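4.3 把持失敗事例の再検討

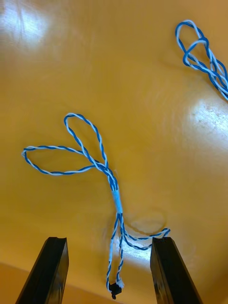
図7 手首カメラから見た把持直前の青白撚り線ハーネス。黒いコネクタは左右の指の間に位置する。

前節で示した成功率を、そのまま受け取ることには慎重でありたい。本研究で用いた制御系Vutauは、把持の成否を指の開度と駆動電流の二つから判定する。指が全閉に至らず、かつ電流が閾値を超えていれば「成功」と記録される。剛体部品であればこの規則で足りるとされてきたが、線状の柔軟物に対して同じ規則が通用するという根拠を、筆者らは先行する報告の中に見つけられなかった。

図7の姿勢は、従来の評価では良好な接近に分類される。コネクタの下端は両指の先端よりわずかに下にあり、指の間隔にも余裕がある。計画器が見ているのは基本的にこのコネクタの位置だけである。一方、右指の先端のすぐ上には撚り線の小さなループが張り出しており、ほとんど触れそうな距離にある。計画器の衝突判定はこのループを対象に含まない。線材は押せば逃げるという前提が、設計時に明文化されないまま置かれていたためである。

総試行3131回のうち、Vutauが失敗と記録したものは443回であった。ところが、記録された映像をKurekとSikoraがそれぞれ独立に見直したところ、成功とされた試行の中に、コネクタを保持していないものが547回含まれていた。指が挟んでいたのは線材の束、またはループの一部である。撚り線が何本か重なれば指は全閉せず、電流も立ち上がるので、判定規則の上では区別がつかない。自動記録の失敗数より見逃された失敗数のほうが多いという結果は、判定器の精度を論じる以前の問題と言わざるを得ない。

この誤判定は安全面にも及ぶ。成功の信号を受けたアームは、通常速度で次の工程へ移る。線材だけを挟んだまま持ち上げれば、張力はコネクタ根元の接合部に集中する。Dretenの試験ラインでは、この経路で保護停止が4回発生した。いずれも力覚センサの上限に達してからの停止であり、上限に達しない範囲で線材に加わった負荷については記録がない。停止しなかった試行を無事故と数えてよいかどうかは、現状のデータからは判断できない。

原因について、当初は照明の映り込みが疑われた。作業面は光沢のある橙黄色で、図7でも左上と右側に強い反射が生じている。反射が位置推定を乱すという説明はもっともらしく、中間報告でもそのように書いた。しかし、誤判定の試行におけるコネクタの推定位置を見直しても、成功試行と比べて目立った偏りは認められなかった。反射の影響を否定するものではないが、主因とみなす材料には乏しい。中間報告の記述はここで撤回する。

対策として、供給元のVinikからは電流閾値の引き上げが提案された。筆者らはこれに懐疑的である。線束の太さは、ループの折れ方や重なり方によって変わる。閾値を上げれば細い束の誤判定は減るかもしれないが、コネクタを浅く把持した正常な試行まで失敗に振り分けるおそれがある。さらに、閾値の調整に用いた試行と評価に用いた試行が分離されていなかった点も指摘しておく。提案に添えられた改善値は、この分離を行ったうえで測り直す必要がある。

Mahmoudi方式の触覚指を用いて接触面の形状から対象を識別する案も検討した。原理的には有望だが、撚り線の凹凸とコネクタ側面の段差を、指先の摩耗が進んだ後にも区別できるかは確かめられていない。新品の指で得た数値だけを載せることは避け、本稿では結果の提示を見送った。

当面の運用では、把持後に手首カメラで指の間を再撮影し、コネクタの輪郭が確認できない場合は低速で開放する手順を加えている。再撮影でも、線材がコネクタの手前に重なれば輪郭は隠れるため、この手順自体の見逃しは別に評価しなければならない。次節では、人手による再判定を正解とした場合の成功率を示し、二名の判定が割れた試行の扱いについて述べる。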